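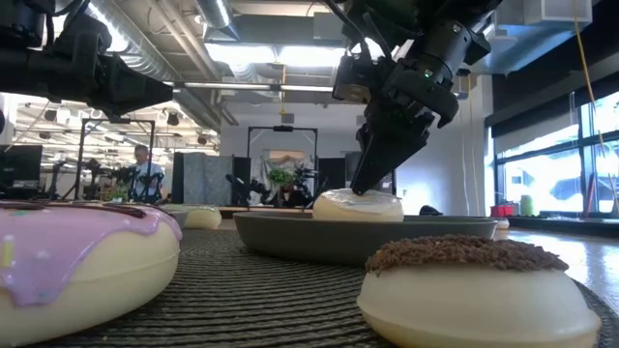
Renji Noguchi

April, gaze checkout build, headset bench

Picked up from Sarla's notes. The confirm ring on the donate screen was firing too early when people read the amount text, so I raised the dwell time from 15 frames to 20 and moved the ring below the text. Ran it on both headsets. The older one still drifts left after a recalibration. Ankit thinks it's the face pad, I think it's the offset table we copied over from the Valeser demo. Left it alone for now.

Payment side: sent 100 test transactions through the Tomalard sandbox. All came back, but two had the receipt ID blank. Both were sent right after a token refresh. Kyrylo has the logs.

Timeout on the card call is set to 2000 ms. It was hard-coded in two places and they didn't match. Now it's in the config file only. Please don't put it back in the scene script.

Audio cue for "payment sent" plays before the server answers. Needs to wait for the reply. Not fixed.

To do:
Ask Elsa for the final currency list
Clear the offset table and rerun the left drift check
Retest the blank receipt IDs with refresh forced on every call

Build is on the shared drive under gaze-april. Old one is still there too.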